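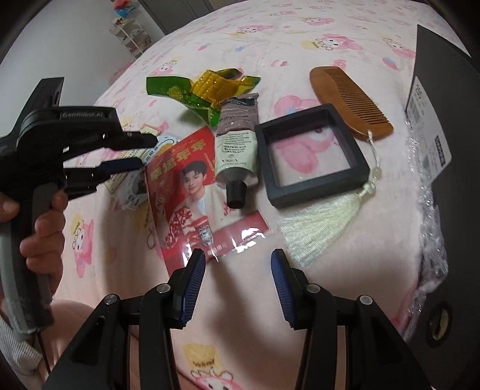 My aunt kept everything she meant to give away on the spare bed, and since the spare bed was the one I slept in when I came to stay, I spent a good part of that October sleeping on the floor beside a heap of presents. She had been told to be out of the house in Plornton by the end of the month, and she had taken this to mean that she should start with the small things and let the piano look after itself. So we started with the small things. On the pink bedspread with the cartoon characters in their pink hoods, which had been mine when I was seven and which she had never seen any reason to replace, there was a piece of candy done up like an ear of corn, with glossy yellow kernels and a green wrapper, and beside it a creased tube of something, and a red packet with gold Chinese characters and a young man in a cream jacket looking out at us as if he had been waiting a good while for somebody to offer him a chair.

"Who's he?" I asked.

"He came with the shopping," said my aunt. "I've grown fond of him."

She did her shopping, in those days, at a little import store down in Mirden, two stops on the bus and then a hill, and she went there as other people go to church or to the dentist, regularly and with a sense of having done herself some good. She couldn't read most of what was on the shelves. She picked things by the color, or by the feel of them in the hand, and she brought them home and put them on the spare bed until she could think who they were for. The corn was for the boy next door, who had once given her a real ear of corn out of his father's garden, and she had been looking for a way to get even with him ever since. The tube was for me, or for the woman who cut her hair, depending on which of us turned out to have the drier hands.

"And the little ones?" There were a few smaller packets tucked in under the edge of the red one, a long pale yellow one and a light blue and white one among them.

"Those are for whoever drops by," my aunt said.

I should tell you that hardly anyone dropped by anymore. It was a steep street, and her friends had knees. But all the years I was growing up that house had been as busy as a bus station, and she had never once let a person leave it with empty pockets. You got a packet of something, or a pair of socks, or a jar with the label soaked off. The man who read the meter got a fruitcake. I remember a salesman from Adjei Windows who came up the steps one winter to sell her storm panes and went down them an hour later with a scarf on that had belonged to my uncle, and no order in his book at all.

I had brought boxes. I had bought them flat from the moving company, Dimen, and put them together in the hall with a roll of tape I kept losing the end of, and I was proud of them and wanted to see them filled. I picked up the corn and set it in the nearest one, and my aunt took it out again and put it back on the bed.

"It'll get mixed in with the kitchen," she said.

"I'll write on the box."

"You'll write 'misc.' I know you. You wrote it on the Christmas things."

It was true, I had. I sat down on the edge of the mattress, carefully, so as not to send everything sliding toward me, and she sat down on the other side, and for a while we just looked at it all together. It was raining a little. Somewhere in the house the radiator was making the knocking noise that used to frighten me, and that I had been told, at seven, under this same bedspread, was only the house clearing its throat before it said goodnight.

"What if we take them around?" I said.

"Take what around?"

"These. Today. Before we pack anything else. You know who they're for, mostly."

She thought about this for so long that I supposed she was going to refuse. Then she got up and went to the closet and came back with the big canvas shopping bag, the one with the mended handle, and her good coat, which she put on right there in the bedroom and buttoned to the neck. She held the bag open and I handed things across to her. The corn went in on top where it wouldn't get crushed. She gave me the tube, after a look at my knuckles.

The red packet she held on to for a minute, smoothing the plastic with her thumb.

"I never did settle who he was for," she said.

"Keep him, then."

"I can't keep him. He was bought to be given."

"Then give him to me, and I'll leave him at the new place, on the kitchen shelf, and you can look after him."

My aunt said that sounded like cheating. But she handed him over, and I thanked her for him properly, because she was waiting for me to, and put him in the pocket of my raincoat with his face to the front. Then she went to find her rain hat, and I stood in the hall among my empty boxes and listened to her opening and closing every drawer on the second floor, telling each one that she'd be back for it later.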